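August, still dark at 6.40

Woke before the alarm again and lay there listening to the rain come off the gutter Magnus swears he fixed. Gave up, made tea, put the heater on my feet. Might as well write.

Choir last night was a bit of a mess, but a lovely one! Phyllis Wainwright has decided we're doing the Flilasley piece for the spring concert after all (the one with the horrible alto entry on page 2) and half of us hadn't brought the music. Sandra Sedgwick shared hers with me and kept turning too early. I came in wrong both times and Phyllis just looked over her glasses. I'm going to play that bar on the piano tonight until I've got it, even if it drives the neighbours up the wall.

Then the car. Flat battery in the car park, naturally, with everyone else's tail lights heading off down the hill. Amber came back for me, bless her, and we sat with the jumper leads on for ages talking about her mum's move to Terkine. 40 boxes and she's only labelled the kitchen ones. I said I'd go over and help with the books. New battery will have to wait for payday – I've still got the rego to find, and the dentist wants $1275 for the crown.

Tâm Trình brought lollies for the tea break, as she does, and I had far too many. My throat feels like carpet this morning. Must remember to take honey next time, and my own pencil.
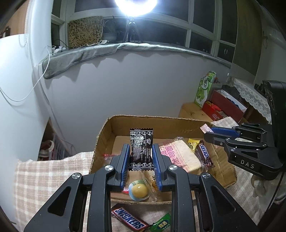 Lolly in the black wrapper, cardboard box behind.

Rain's easing off. Need to find dry socks and ring the garage before work, and put the green bin out – I can hear the truck two streets over already.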